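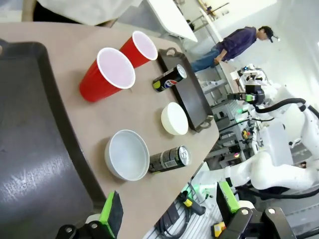

The budget for next year is due in March, and I have been putting the equipment list together at night after everyone goes home. The arms were the easy part, because we already have them. What I keep getting wrong is everything around them. Last year I put down one line for "tabletop items" and left it at that. Then you look at one working table with red party cups, bowls, cans and trays on it, and you see that every item is a line somebody has to buy, store and replace. A tray with metal handles is a different purchase from a flat one, and a Pepsi can costs almost nothing until you go through them by the case.

So this year I split the list in 2. One half is things that last: frames, rails, cables, spare gripper fingers. The other half is things that get used up. Green finger pads went in the second half. I had them in the first half for a long time and ran short twice.

Ebere Ibrahim looked over my draft on Thursday and asked why I only had 15 pads on it. I changed it to 40. She also told me to get a second quote on the cables. Skalis has been fine for us, but Petrenko will hold a price for a whole quarter, and that matters more to me than a small discount. 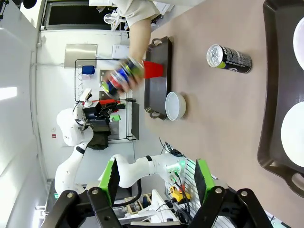 A can, a red cup and a handled tray, with the near gripper open.

The other thing I left out last year was people's time. Someone has to put their hands on the table and handle the cups and cans, and those hours belong in the plan -- I have put down 64 for the first stretch and will see how it goes.

Shelving is still undecided. The Workuler racks are cheaper, but they ship from Jurkstead and the freight eats most of the difference. I'll call them again next week and ask about picking up.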